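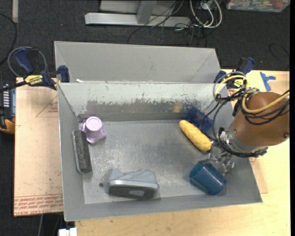
**What does the Herkisberg site do for operators of oil and gas pipelines?**

The site overhauls valves and wellhead equipment for Stiveo's pipeline and field customers, tests them under pressure and returns them with a full set of papers. It also keeps spare units in store for customers who cannot wait for their own to be repaired.

# Report on the Darnwood visit to the Stiveo works at Herkisberg

## Purpose of the visit

Darnwood's present agreement for valve overhaul ends next spring. Before inviting offers, the Engineering Services section wished to see how the work is carried out at the firms likely to reply. Stiveo was the first of these to agree a visit, which took place in October. The party was made up of members of the pipeline maintenance, purchasing and safety sections.

The report records what was shown and said. It does not recommend a supplier. Prices were not discussed at any point, by agreement with Stiveo.

## Arrival and site rules

The party travelled from Lü by coach and reached the gatehouse at 8.40 a.m. Visitors were asked to sign in, hand over lighters and matches, and watch a short safety film. Boots, glasses and coats were issued from a store next to the gatehouse. The boots on offer did not run to the smaller sizes, and one member of the party had to wait while a pair was brought over from the test hall. Future visitors are advised to bring their own.

Mobile telephones may be carried but must be switched off in the stripping and test areas. The alarm signals were played over the loudspeakers at the end of the film, and the meeting point was shown to the party on the way in.

## The works

Herkisberg was built as a repair depot for drilling equipment and was taken over by Stiveo when the nearby fields began to run down. The older buildings stand along the railway siding. The siding is no longer used and most goods now come by road, through a narrow lane which Stiveo described as the main limit on the size of what it can accept. Larger units are sent to a partner's yard closer to the coast.

The works employs 56 people. Stiveo stated that 3,419 valves passed through the site in its last business year, the greater part of them ball and gate valves from gas lines. Wellhead equipment makes up a smaller share of the work, but takes up more of the floor and a good deal more of the fitters' time.

## Receiving and stripping

Each unit is given a job number at the receiving door and keeps it until it leaves. The number is stamped on a metal tag wired to the body. A paper card travels with the unit and the same details are held on the works computer. The party asked why both were kept. Stiveo replied that the card is signed at each stage by the fitter who did the work, and that customers' auditors continue to ask for it.

Units which have been in sour gas service are held in a separate bay with its own air extraction. They are flushed and checked with a gas meter before anyone may open them. The receiving clerk will not book in a unit unless the customer's declaration of past contents is with it. The party was told that missing declarations are the most common cause of delay, and Darnwood's own deliveries were mentioned in this respect. The maintenance section has taken note.

Stripping is done by hand. Bolts are not used again. Seats, seals and packing are thrown away in all cases, whatever their state, and stems are measured and checked for straightness. A short report goes to the customer at this stage, with a list of the parts needed. Work stops until the customer replies.

## Machine shop and assembly

The machine shop handles seat pockets, stems and flange faces. Weld repair of bodies is carried out in a small bay at the far end under written procedures, copies of which were made available to the party for reading on site. They may be sent to Darnwood later if an offer is invited.

Assembly takes place in a closed room with a filtered air supply. The party viewed it through a window, as it had been cleaned for a batch of valves for oxygen service. The safety section regretted not being able to look more closely at how lifting gear is stored and marked there, and has put its points to Stiveo in writing.

Seals are kept in a cool, dark store and issued by date. Stock from more than one maker is held. The purchasing section asked whether a customer could name the maker to be used, and was told that this could be written into an order, though delivery might then take longer.

## Pressure testing

The test hall was the part of the works in which the party spent most time. Water tests are carried out in pits with steel covers, and gas tests in a walled cell which is locked from the control desk. The cell cannot be pressurised with the door open. A demonstration was given on a ball valve belonging to Stiveo. Pressure was raised in steps, held, and recorded on a chart, and the operator then explained how a slow leak past the seat would show on the trace.

Charts are scanned and joined to the job file. Gauges are sent to an outside laboratory for checking, and each carries a label with the date on which it next falls due. Members of the party read several of these labels and found none out of date.

A customer may send a witness to any test at no charge, provided notice is given. Darnwood has not made use of witnesses under its present agreement. The maintenance section considers that it should do so for valves on the main export line, and will put forward a proposal.

## Field service

Stiveo also sends fitters to customers' sites. There are 2 teams based at Herkisberg, each with its own van, lifting tackle and portable test pump. Both were away at the time of the visit. Their work covers greasing, sealant injection, actuator setting and the changing of small valves during shutdowns. Fitters hold the usual certificates for work in places where gas may be present, and attend a refresher course in Lü.

The party asked about emergency calls. Stiveo offers a telephone line staffed at all hours, with a promise to reply but no promised time of arrival. For Darnwood's northern stations, some of which lie well beyond the end of the made road, a promised time would be needed. Stiveo undertook to consider the matter.

## Spare units

A covered yard behind the test hall holds 75 valves ready for exchange. A customer in urgent need receives one of these and sends in its own valve, which is overhauled and takes the empty place. Sizes are weighted towards those most used in gas distribution. Few would fit Darnwood's crude oil lines, and the party saw limited value in the scheme unless the stock were to be widened. The yard was tidy, with flange covers fitted throughout.

## Discussion

The visit closed with a meeting in the works canteen. The chief matters raised were as follows.

- **Papers.** Darnwood requires job files in electronic form within a set time of delivery. Stiveo can provide this, but its file names do not follow Darnwood's system and would have to be changed by hand.
- **Transport.** Stiveo does not arrange collection from customers' sites. Darnwood's present supplier does.
- **Apprentices.** The works takes apprentices each year from the technical college in Lü. Stiveo said that it finds fitters easier to keep than machinists.
- **Waste.** Flushing water is stored in tanks and removed by a licensed carrier. The safety section has asked for copies of the transfer notes.

Lunch was provided. The party left the site at 2.15 p.m.

## Matters to be followed up

| Matter | Section responsible |
|---|---|
| Declarations of past contents to be sent with every unit | Pipeline maintenance |
| Proposal on the use of test witnesses | Pipeline maintenance |
| Reply from Stiveo on emergency call-out times | Purchasing |
| Copies of waste transfer notes | Safety |
| Reply from Stiveo on lifting gear in the assembly room | Safety |

Visits to the other firms are being arranged. A separate report will be issued for each, set out under the same headings so that the purchasing section can read them side by side. Members of staff who wish to join a later visit should apply through their head of section, stating their boot size.

*Issued by Engineering Services, Darnwood. For internal use.*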